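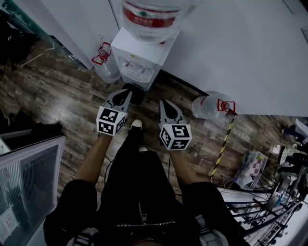 White bottled-water dispenser with the drip tray area below the two taps and spare bottles along the wall.

Top-Loading Water Dispensers: Cleaning and Bottle Changes
Workshop and break room notes, Ekcombe building services
Compiled by Eusebio Rivas

A top-loading dispenser needs very little maintenance, but the small amount it does need gets skipped. Most complaints about taste come from the reservoir or the taps. The bottle is rarely at fault. The steps below apply to units with an inverted bottle and two taps. Check the manual for your model before using any cleaning product on it.

Weekly: drip tray and taps

Lift the tray out level. Carry it to the sink with one hand underneath, empty it, and wash it with dish soap and a soft brush. Scale collects in the corners and under the grille. If it does not brush off, soak the tray in equal parts white vinegar and warm water, then rinse until the smell is gone. Dry it before refitting.

Wipe the tap outlets with a clean cloth that has not been used on the tray. A cotton swab reaches the inside edge of the outlet. Do Sunday or whichever day the room is quiet, and keep to the same day.

Place a shallow bucket on the floor in front of the unit while the tray is out. Taps drip when they are handled, and laminate flooring swells at the seams if water stands on it.

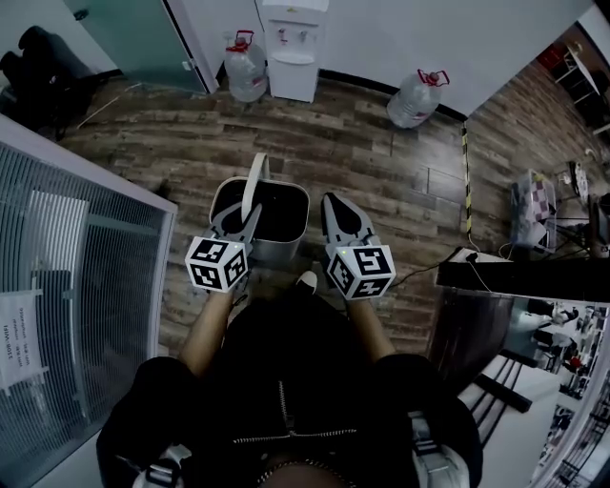 Bucket in front of the dispenser, with a clear jug on either side of it.

Every 90 days: reservoir

1. Switch off the heating and cooling, and unplug the unit. Allow the hot tank to cool fully.
2. Remove the bottle. Leave it until it is nearly empty if you can.
3. Drain both taps into the bucket, then open the drain plug at the back, if fitted.
4. Fill the reservoir with the descaling solution recommended by the manufacturer. Leave it for the time printed on the packet.
5. Drain, refill with clean water and drain again. Repeat until there is no taste or odor.
6. Fit a new bottle and run both taps until the flow is steady. Only then restore power. A hot tank heated dry will trip its cutout.

Changing the bottle

A full five-gallon bottle weighs 42 pounds. Bend at the knees, keep it against the body, and get a second person if the dispenser is tall. Wipe the neck and cap before lifting. On units with a probe, leave the inner plug in place; the probe pushes it in.

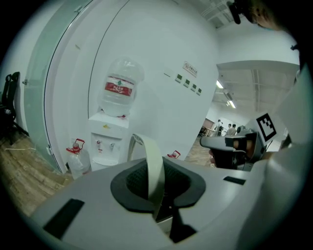 Once the bottle is seated, watch it for a minute or so. Air should rise in bursts when a tap is opened. A level that keeps dropping with both taps shut means a cracked bottle or a bad seal at the collar. Take the bottle off before the reservoir overflows.

Storing spares

Keep full bottles out of direct sun and away from solvents, paint and fuel. Use the oldest first. The Balport shop stores its spares upright in a rack, 2 shelves high. Bottles left on the floor should be clear of the walkway, and any lying down should be chocked.

Rinse empties, cap them and return them with the next delivery.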